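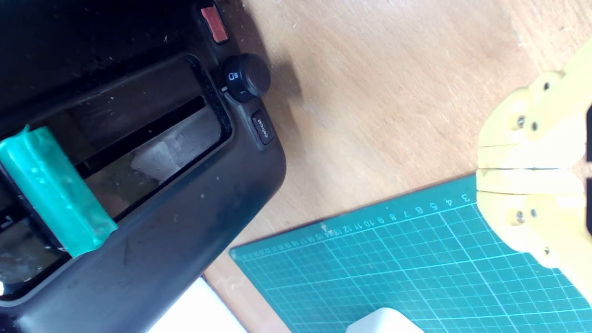

From: Raíssa Pimentel
To: benchtop-arms list
Subject: Re: Milau kit, worth it for kitchen-type tasks?
Date: March 2021

Mirko Colombo wrote:
> Has anyone on the list built the Milau arm from Drisholm and used it for
> more than block stacking? We are deciding between it and the Dizon. The
> product page says "ready for household object tasks" and gives no test
> conditions. I would like to know:
> - does the gripper hold up on bread, plates and other awkward shapes
> - how bad is the backlash after a few weeks
> - is the cable routing as poor as it looks
> We have 669 dollars left in the line item, so shipping matters too.

Mirko,

We have had one since June. I can answer most of this, less so on the Dizon, which I have only used at someone else's bench.

Gripper. The fingers are 3D-printed, held with small screws that go straight into the plastic. Ours came with the screws overtightened on one finger and the holes had started to strip. Drisholm sent replacement parts without argument, but it took 14 days. Back the screws out, check the holes, and put them back by hand with a short driver. Do not use a powered one.

Bread is fine if you limit the closing current. The default is too high for a soft slice and leaves dents. Toasted bread is easier to hold but sheds crumbs, and the crumbs get into the finger joints. Brush them out at the end of a session. A flat plate with a low rim is the hard case. The fingertips need to get under the edge, and at the stock approach angle they push the plate away instead. We got consistent lifts only after adding a strip of rubber to the tips and coming in lower. 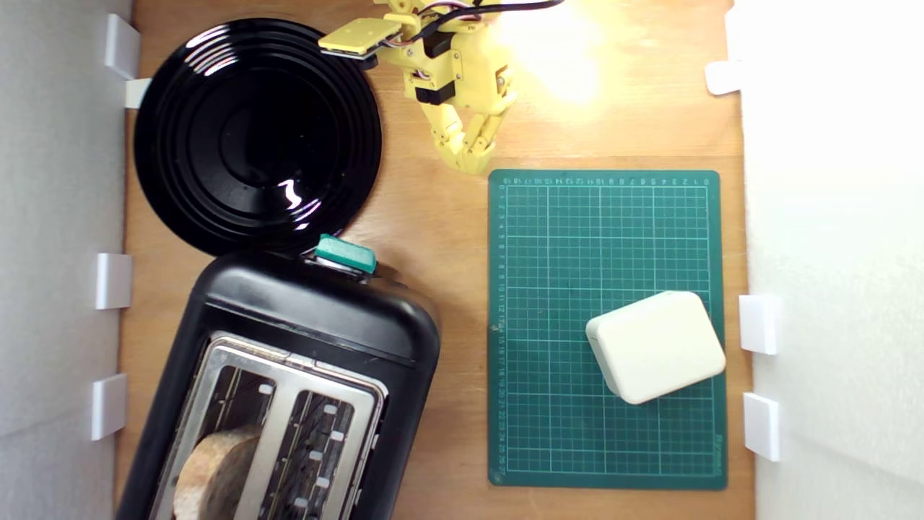
Backlash. Measured at the fingertip, with the arm half extended: 6 mm of play after over 115 hours of operation, most of it in the wrist. You can take some of this out by shimming the horn on the wrist servo. For pick and place onto a gridded mat it does not matter much. For putting a slice into a toaster slot it does, and we ended up approaching the slot always from the same side so the play is taken up in one direction.

Cables. Yes, it is as poor as it looks. The servo leads come out of the top of the arm with no strain relief. Ismael Lacerda printed a clip for them and posted the file here last year – search the archive for "Hultovex", he named it after his printer profile. Leave enough slack for full rotation of the base joint and then check it by hand with the power off.

Workspace. The kit does not include one. We use a wooden table with plain white panels on both sides, held by white clips along the base. The panels keep the background constant for the camera. Lighting is still a problem. A glossy black plate throws reflections off every ring, and our detector lost the rim about as often as it found it until we moved the lamp. If you can choose your objects, buy a matte plate.
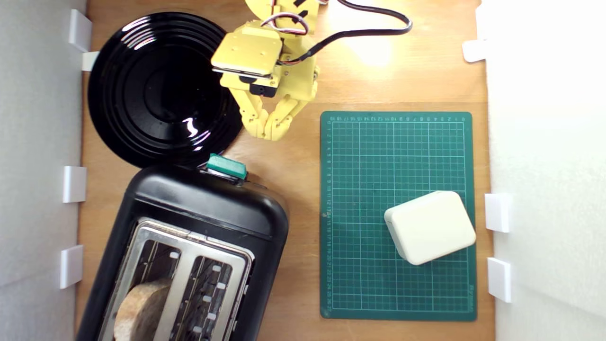

Milau arm over bare wood, between the plate and the cutting mat. Toast in the left slot, cream block on the mat.

Software. The driver package is usable. Calibration is not saved across a power cycle in the version we run, so write the offsets to a file yourself. The example scripts assume a right-handed layout with the target on the far side of the arm, and mirroring them means changing the sign on two joints, not one. The manual has this wrong.

On price: the base kit fits your number, but the spare finger set does not, and I would not order without it. Ask Zuleica Lacerda about shipping, she handled our order and got the two parcels combined.

I have the current limits and approach angles in a text file if you want them. Tell me which firmware you would be on, the values changed between releases.

Raíssa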